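Dye room notebook, 29th November

Back on the walnut vat today after leaving it alone far too long. The husks from Moltwood had been soaking in the lidded bucket and the smell when I opened it was something else (sorry to everyone downstairs). Strained it twice through the old curtain netting and still got grit, so I ran it a third time through a pillowcase, and that did it. Start with the pillowcase next time!

Fiber weight for this batch was 949 g dry, all of it the gray Ronden yarn in loosely tied skeins. I split it into two lots, one with alum first and one straight into the husk liquor. Everybody says walnut doesn't need a mordant and I believe them, but I wanted the two side by side on the shelf so I can stop arguing about it. 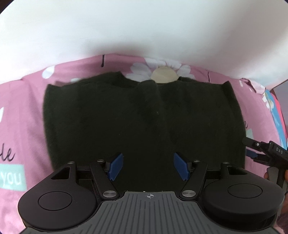 Brought the pot up slowly and held it at 47 C, lower than my November notes say, and kept it there through lunch. The Revden hot plate still overshoots if you trust the dial, so I sat with the thermometer and turned it down early. The alum lot took color fast and came out a warm medium brown. The plain lot was slower and a bit grayer — I like it more, to be fair, though it's patchy near the ties. I had them too tight again. Retied with figure eights in scrap cotton for the second dip and they already look more even.

Then iron. I only wanted to nudge the plain lot darker, so I kept it to 2 percent of fiber weight, dissolved in a jar and added off the heat with the yarn lifted out. It went from brown to nearly black at the edges in no time and I pulled it in a hurry. Dark colors are a pain to judge in this room with the yellow bulbs, and every bit of lint shows.
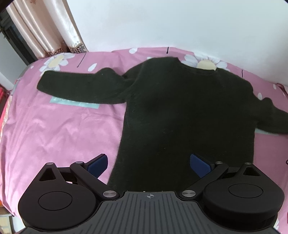 Dark knit sweater, sleeves out, on the daisy sheet.

Mehrangiz Rashti stopped by and thinks the iron lot will feel harsh once it dries. She may be right. I gave it a long rinse and a squirt of the wool soap from Michailidis, and we'll see what it's like off the rack. She also wants the pH written down every time, so: forgot. Will do it on the next one.

Water is still running tea-colored after 13 minutes of rinsing, so I've left both lots in a cool soak with 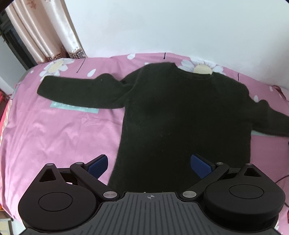 the lid off and a note on the sink. Please don't drain it!

To do: new cotton for ties, a proper bulb over the bench, swatch cards for both lots. Save the exhaust liquor, there's plenty of color left in it and I have some small skeins to throw in.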